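In Praise of the Dimmer Switch
Despina Stan, October 2019

I have lived in my apartment in Letholm for years, and the best thing I ever did for it was swap out the wall switch in the living room for a dimmer. I mean it! Paint is nice, rugs are nice, but a dimmer changes the whole evening.

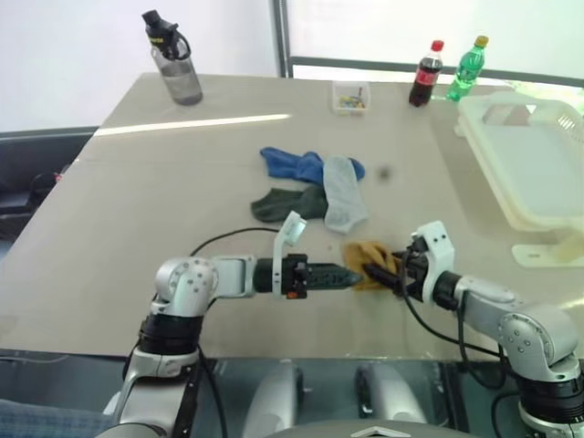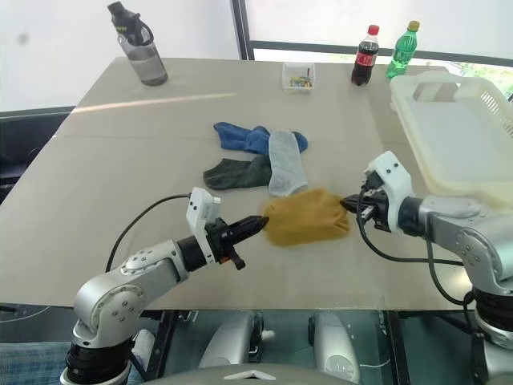 A mustard-yellow sock on the beige tabletop, in both photos.

Most of us light our homes at one level – full blast – and then wonder why we can't relax after dinner. My neighbors the Gunawardenas had a gorgeous dining room lit like a pharmacy. They put in a Nulto dimmer one December and suddenly everyone stayed for a second cup of coffee (me included, every time).

Yes, you have to buy bulbs that say "dimmable" on the box, and yes, some of them buzz at the low end. I tried 2 kinds before I found one I loved. It was worth the extra trip to the store.

What I'd love to see is dimmers put into new apartments from the start. The Wunance building down the street has 357 units and plain on-off switches in all of them. What a missed chance! Think of all those bedrooms, all those people reading at night with the ceiling blazing – and a soft, warm glow would have been so easy.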